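Forum > Small Halls and Homemade Stages > Backdrops, Curtains, Cloth
Thread: Creases in black backdrop, and other things I have brought on myself
Started June 2020

baltazar_c
Long-time reader, first-time complainer. I have a big black fabric backdrop stretched over a frame with a curved top, black curtain panels either side, and cut-out pastel letters across the upper part. The letters are the good bit. My niece chose the colors and I was told to keep my opinions to myself.

The problem is creases. The cloth lived folded in a tote since December and it now has horizontal lines running across it under the lettering, like ruled paper. I've tried pulling it tighter. The lines got straighter.

Do I steam it where it hangs, or take it all down, wash it and start over? The letters are attached, and I would rather not find out how well.

jintana_onsri
Steam it in place. From the back if you can get behind it, bottom to top, and keep the steamer moving. Don't let it sit near the letters if they're foam, foam curls. Ask me about the alphabet I used to own.

Tredent
Take it down. Steaming a hanging cloth gets you a damp cloth with the same creases in it, slightly lower. Letters off, wash cold, hang while damp, letters back on. It's an afternoon.

jintana_onsri
It's an afternoon if you have no letters and no other plans.

Tredent
I've done 29 of these. You do it properly or you do it every time.

baltazar_c
Both convincing, thank you, I have now done nothing for a day.

More information, as requested by nobody. The cloth is some sort of polyester, I think. It came with the frame, secondhand, for 33 dollars and a long conversation about the seller's divorce. The floor under it is glossy light gray and shows every piece of lint the curtains let go of, so I'd like to solve that too while I have your attention.

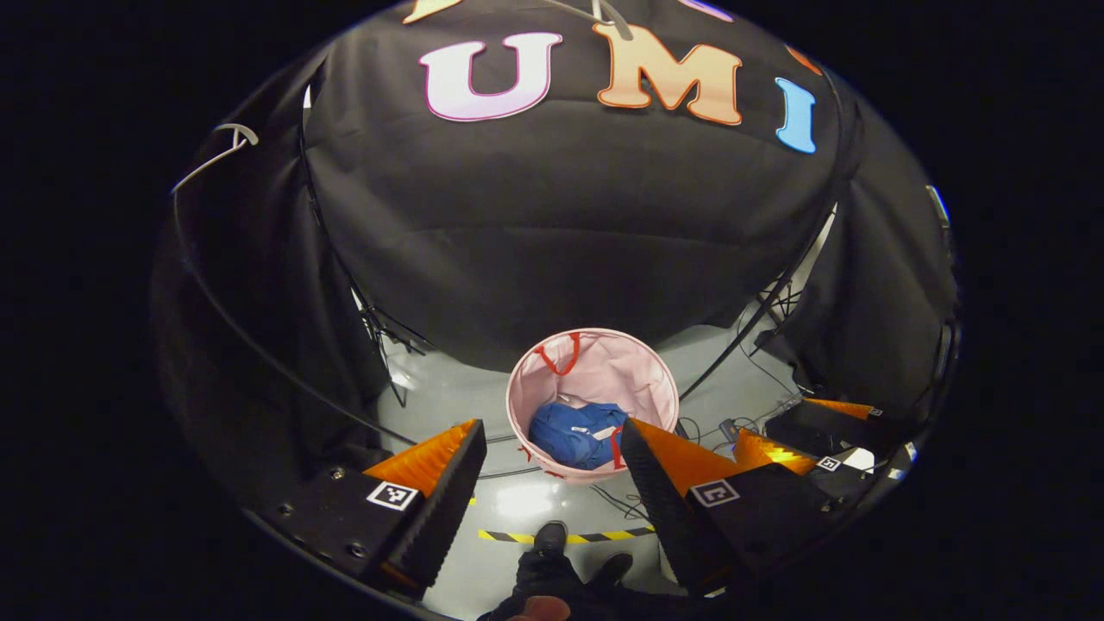 I should add that my whole laundry setup is one round pink fabric hamper with red strap handles. I carry things to the machine in it and I carry them back in it. If the answer is "wash the entire backdrop," I would like to know how a person gets that much wet cloth up a flight of stairs in something meant for socks.

Sergio Calado
You don't. You put it in a trash bag and drag it, same as everyone.

Nice hamper though. We had a fabric one and the handles outlived the rest of it by years.

napaporn_k
While we're on it, who left the blue thing in the bottom? If that goes in with a black backdrop you will never see that blue again. Read the label first. I say this as the owner of several gray shirts that did not start out gray.

baltazar_c
The blue thing is mine and was going in with whatever else was going in. I see now that I was living dangerously.

Tredent
Black polyester hardly bleeds. Cotton, yes. People repeat this stuff forever.

napaporn_k
"Hardly" is how I got the shirts.

Celtus
Has anyone said clips yet? Spring clamps down both side poles, one every 20 inches, pull sideways a bit at a time over a couple of days. Horizontal creases come out better if you weight the bottom hem too. No water involved. I used a length of chain in the hem and it was fine except for the noise.

And tidy the cables while you're down there. Loops hanging by the poles are how I met my dentist.

jintana_onsri
Chain in the hem is good advice and I'm annoyed I didn't say it. Chain plus steam.

Tredent
Chain plus wash.

Celtus
Chain plus chain.

baltazar_c
Reporting back. Chain in the hem, 27 clamps (I bought what they had), and a light steam from behind. The lower creases are mostly gone. The one right under the letters is still there and has, if anything, settled in. I've decided it's a horizon.

The lint I got with a damp microfiber mop. The blue thing went in by itself, on cold, at enormous expense to my dignity.

napaporn_k
Good. And the steamer stayed off the letters?

baltazar_c
Mostly. What's the best glue for an M?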